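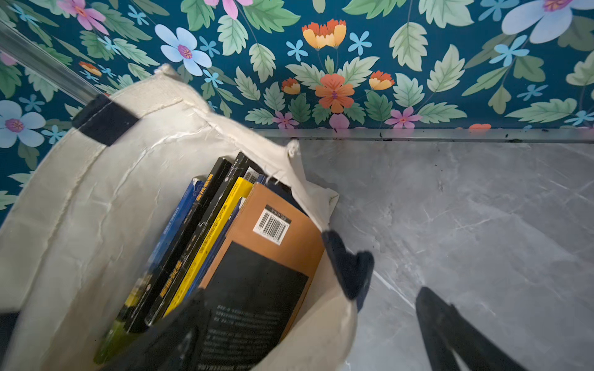 Tastum: my secondhand book log

Hi! So this is the README for Tastum, which is a spreadsheet of the used books I buy, read, lend out and (mostly) fail to get rid of. I started it one November when I came home with a paperback I already had at home, twice. It has grown a bit since then.

What's in here

books.csv is the main file. It has 345 rows, one per book, and each row is a copy, so if I own the same novel in two editions you'll see it in two rows. loans.csv is who has what. notes.txt is me rambling, feel free to skip it.

Columns in books.csv

title: as printed on the title page, because spines lie
author: last name first
paid: in dollars, 0 if it came out of a free box
source: the shop or sale where I got it
condition: a number from 1 to 8, see below
read: yes, no, or gave up
inscription: whatever somebody wrote inside the cover, typed out exactly, spelling and all

The inscription column is my favorite and the whole reason I'm sharing this! People write such lovely stuff in books and then let them go. I've taken out phone numbers and street addresses, and I shortened surnames to an initial.

About the condition scale

Yes, it goes to 8. I borrowed it from Vitória Abreu, who ran the used shelves at Simões before it closed, and she graded everything that way in pencil on the back page. An 8 looks unread. A 1 means pages are missing. Most of mine are a 4 or a 5, meaning creased spine, nothing falling out. I grade by lamp light in the evening, so I may be too kind on stains.

Stuff that's wrong

The first 150 rows were typed in from memory and old receipts, so the paid column is shaky there. Source says "Orkex" for anything from either Orkex store, I never kept them apart. Accents got mangled in an early export and I've fixed the ones I noticed. Also 3 cookbooks have no author and I can't work out who wrote them.

Using it

It's plain comma-separated text in UTF-8, so any spreadsheet program should open it. Do what you like with it, charts, homework, whatever. A mention would be nice. Please don't try to track down the people in the inscriptions.

Thanks to Harvey Bélanger for the script that catches duplicates (it's called biton.py, his choice of name, and you run it from the same folder as the csv files). If you spot a typo, open an issue and give me the row number. I usually get to them after dinner.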